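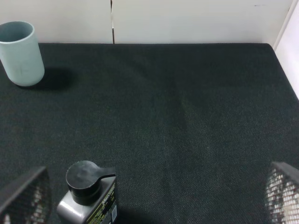
A cup is the hardest easy thing in my kitchen. I pick one up forty times a week without looking, and I have spent a good part of this spring reading and arguing about whether a machine can do the same. My answer is yes, nearly, and I'm thrilled about it!

Take clearing a table. Two or three years ago the demos I saw needed the cup on its mark, the right way up, under the right lamp. Move it a hand's width and the gripper closed on air. My friend Teresa Mulcahy, who runs the packing benches at Custimo, used to call them very expensive claw games, and she was being fair.

What has changed is the looking. Put the camera down at the wrist, where the fingers are, and the arm gets a close view of the thing it is about to grab — a plain matte cup, say, or a gray bottle with a black cap — and it can correct itself on the way in. Teresa now has a trial arm sorting returns. She gave it 200 items in one shift and had to step in for 6 of them. Those were mostly bags, and bags are awful. I hate bags too.

So can it do the chores yet? Some of them, slowly. I would trust an arm to put away hard things with a clear shape, and I'd let it take 60 seconds over a mug if I could be in the garden meanwhile. I would not hand it the laundry, or the drawer with the whisk in it, or anything my grandmother left me.

Rianne Mertens wrote to tell me I'm too easily pleased, that a chore is a whole room and a grasp is one second of it. She's right about the room. But every room I've ever cleaned got done one cup at a time, and I'd like to see that second get boring — then give me the dishwasher, top rack first.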